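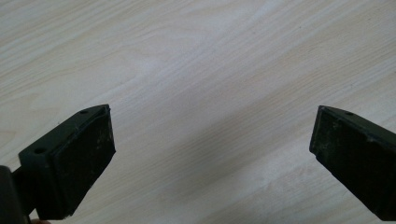
Can two people with day jobs build a robot helper for the bathroom sink in a shared workshop?

They can build the hands and teach them a few chores, which is as far as Donden has got. The arms come next.

HEDTON, Tuesday, November 8, 2022 – The Donden project today released the drawings, parts list and assembly notes for its hand-held grippers, a pair of two-finger tools built by members of the Brarketti shared workshop in Hedton. The files are free to download and free to change. Anyone who prefers to pay for something may buy the printed manual for $20, which covers the paper and the staples.

The grippers are worked by a person. You hold one in each hand, strap in, and do a job with them that you could have done faster with your fingers. The idea is that a pair of robot arms with the same fingers on the end should later be able to learn the job from recordings of you doing it. That is the plan, anyway, and Donden has been careful to publish the half of it that exists.

"We started with the arms, like everyone does," said Till Baumgart, who drew the parts. "By April we had one arm, and it could wave. It waved at everybody who came in. After a while people stopped waving back, so we put it on a shelf and started on the hands."

The finished design uses blocky dark fingers with slanted faces and a grippy pad on each face. The bracket went through several versions. The first was strong and could not be put on without help, and the second could be put on easily and came off the same way, usually over the concrete part of the floor. The third is the one in the files, and the builders ask that no one write in to suggest the first.

Pads gave the most trouble. Early ones were too smooth and fired small objects across the room. Later ones were so sticky that they would not let go, which looked wonderful in a video and was useless for putting anything down. The current pad material comes from Oltmanns, a seal and gasket shop on the far side of Hedton, which sells offcuts by the bag and has never asked what they are for.

Sieglinde Stöcker, who wrote the assembly notes and tested them on people with no stake in the outcome, recommends treating pads as something you use up.

"They scuff. They pick up dust. You'll want to clean them before each session, and one day you'll notice you're cleaning a pad that isn't there any more," Stöcker said. "Cut spares on the first evening, while you still like the project."

The practice jobs are all ordinary bathroom and kitchen ones: picking up a scrub brush, putting it back, moving a soap dish without tipping it. They were chosen because the items cost very little and survive being dropped. Baumgart had proposed chess. Stöcker pointed out that neither of them plays it.

A brush turns out to be a fair test for a home build. The handle is long, so a poor grip near one end lets the other end swing, and the person holding the tool feels this at once in the wrist. A soap dish is low and flat and asks for a different approach, with the fingers brought down close to the table and closed slowly. Going from one to the other shows up most of the faults in a gripper within a minute or two, including play in the finger joints, a cable that is too short, and impatience in the operator.
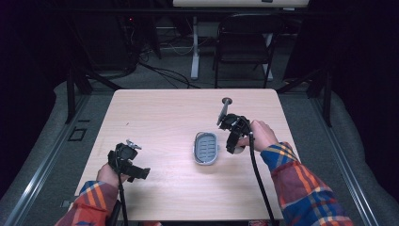
Anyone copying the work area should start with the table and leave the rest until it annoys them. A small table that can be reached from one side is enough. Plain tops are easier to work over than busy ones, and a top with rounded corners is kinder to hips. Carpet underneath saves a good many parts, though it also hides the screws, and Brarketti members have been known to find Donden hardware in their socks.

Curtains are worth having if your lights or your neighbors are distracting. Upright rails are useful for keeping things off the table that would otherwise end up on it. The notes give a whole page to cables, and the page can be summed up as follows: leave enough slack to reach the far edge of the table, then check it again with your elbows out. Every builder so far has skipped this page and come back to it.

For the gripper itself, the notes assume a 3D printer, a drill, a set of small hex keys and somebody patient. Allow a weekend for the first one. The second is quicker, except that it is a mirror image, and there is a point near the end of the evening when it becomes possible to build two left hands. Stöcker has done it. The notes now carry a drawing of both, with the words "LOOK AT THIS" over the top.

Donden says it has recorded 207 usable runs of the brush job to date and would like 2,000 before it lets the arm off its shelf. The word "usable" is Stöcker's. Baumgart keeps a separate tally that includes the ones where the phone rang, and he says it is much more encouraging.

There is no company, and none is planned. The project does not offer a finished robot, a waiting list for a finished robot, or an opinion on when robots will be cleaning bathrooms. It does offer an open bench evening at Brarketti, where visitors may try the grippers, argue about brackets and record a few runs of their own. Places are limited to 20 because that is how many chairs the workshop has, counting the folding ones. Long sleeves are fine. Rings and loose bracelets should come off first, and coffee stays on the other side of the room, where there is a shelf for it next to the arm.

Builders who improve on the design are asked to send back their changes with a short note on what went wrong before it went right. Notes that leave out the first part will be returned with a polite question.

About Donden
Donden is a spare-time project by Till Baumgart and Sieglinde Stöcker, working out of the Brarketti shared workshop in Hedton. It makes hand-held grippers and, in due course, arms.

Press contact
Sieglinde Stöcker, Donden, care of Brarketti, Hedton. Please do not call during bench evenings – both hands will be in use.

Shares 31 | Comments 6

Related items
Brarketti reopens its print room after the smell
Cutting gasket rubber without cutting the bench
Donden arm, first version: it waves
Winter hours at the Hedton tool library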